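We use cookies to keep this site working and to remember your preferences. By continuing to browse, you accept our use of cookies.

Call for Participants: Study of Afternoon Breaks and Concentration in Office Work
Reading time: 3 minutes

Skasilbridge Institute for Working Life 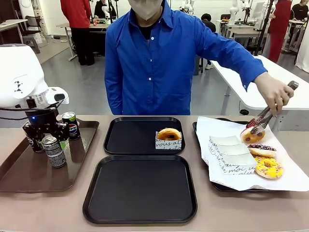
The Skasilbridge Institute for Working Life invites adults in office-based employment to take part in a study of afternoon breaks. The study examines how the timing of a break, and what a person eats and drinks during it, relates to concentration in the last hours of the working day. Earlier work at the Institute looked only at lunch. The present study turns to the smaller refreshments that many employees take between 2:30 and 4:00 p.m., such as a can of Pepsi or a glazed donut in a paper box, and to the length of time spent away from the desk. Participants will not be asked to change their diet outside study sessions.

The study is carried out jointly with the Zavow Center for Occupational Health and is supported by the Ní Bhriain Fund. We intend to enroll 627 participants across both sites. Enrollment opens in March and will close when all places have been filled.

Who may take part

Applicants must be at least 18 years of age and must work at a desk for the greater part of the day. Full-time and part-time employees are equally welcome, as are persons who work from home. Applicants should be able to read and write comfortably in English, as all questionnaires are provided in that language only.

We are unable to accept applicants who have been diagnosed with diabetes, who have a food allergy that requires medication, or who work regular night shifts. Persons who are pregnant are asked to speak with the study office before applying. Current employees of the Institute and members of their households are not eligible.

What participation involves

Each participant will attend two sessions at either the Skasilbridge or the Astudby site. A session begins at 1:30 p.m. and ends no later than 5:00 p.m. During this time participants will complete ordinary office tasks on a computer – proofreading, sorting messages, entering figures – with one scheduled break. Refreshments will be provided, and a list of ingredients will be available on request. Short tests of attention will be given before and after the break.

Between the two sessions, participants will keep a brief diary of their breaks at work. Entries may be made on paper or online and take a few minutes each day. Diaries should be returned at the second session.

Payment and expenses

Participants who complete both sessions and return the diary will receive a single payment by bank transfer. The amount is stated in the information sheet sent to each applicant. Local travel costs will be refunded on presentation of receipts. Parking is available at Astudby only.

Confidentiality

Names and contact details will be stored separately from study results. Employers will not be told who has applied or taken part. Participants may withdraw at any point, without giving a reason, and may ask that their results be deleted up to the time that analysis begins.

How to apply

Applications should be made using the form available from the study office at either site. Please indicate your preferred site and any dates on which you cannot attend. Applicants will receive a written reply, and those selected will be sent an information sheet and a consent form. The signed consent form must reach the study office before the first session – places cannot be held without it.

Questions about eligibility may be put to the study office between 9:00 a.m. and noon.

Last updated: February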